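App de quiosco en tablet: el contenido local no se actualiza

hjaltadóttir_dev
3/13/22
Tengo una app en 13 tablets que descarga nodos por JSON desde Nidon. La primera sincronización va bien, las siguientes devuelven 304 aunque haya cambios. Caché a 600 segundos.
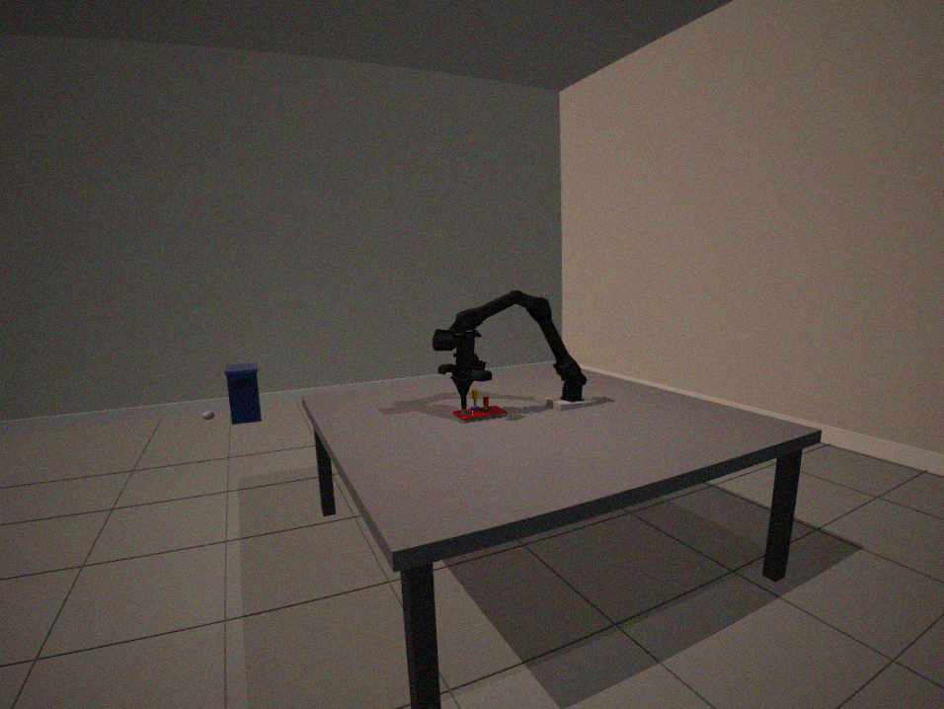 Brazo robótico sobre una mesa, render.

Flatine
Revisa el ETag - si el proxy lo calcula sin los campos traducidos, no cambia. Desactívalo en esa ruta y compara por fecha de modificación.

bunirent
A mí me pasaba igual. Reinstalé y listo.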